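Monitor on rolling stand wobbles when moved

Posted in Home & Office > Furniture and Mounts

We have a large flat-screen on a tall rolling stand with a single center pole. The screen is bolted to vertical rails on the back. On a hard floor it is fine standing still, but when I push it to the other end of the room the top sways and takes several seconds to settle. The screen and rails together weigh 44 pounds. Bolts at the rails are tight. Is this the stand or the way it is mounted?

Lillari

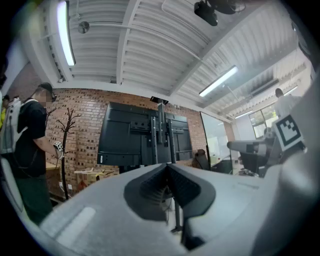
Check the joint where the pole enters the base before you replace anything. On most single-pole stands the play is there, and a small gap at the bottom becomes a large movement at screen height. Lay the stand down with the screen removed (two people), tighten the base bolts in a cross pattern, then refit.

Then lower the screen. Dropping mine 2 holes on the pole cut the sway by roughly half. If the bracket at the top of the pole carries a camera or speaker, take that off for the test as well.

Push from the pole at waist height, not from the edge of the screen. Keep the route clear of packing material and cardboard, which stop a small caster dead.

Curnon

Get a heavier stand. Ours is rated for 45 pounds and it was never any good near the limit.

Derkeo

Agree with Curnon on the base joint. Also look at the casters. If one stem is loose in its socket, the whole stand rocks diagonally and tightening the pole does nothing. Lock all the casters and push gently at each corner of the base. The loose one will click.

Sadowski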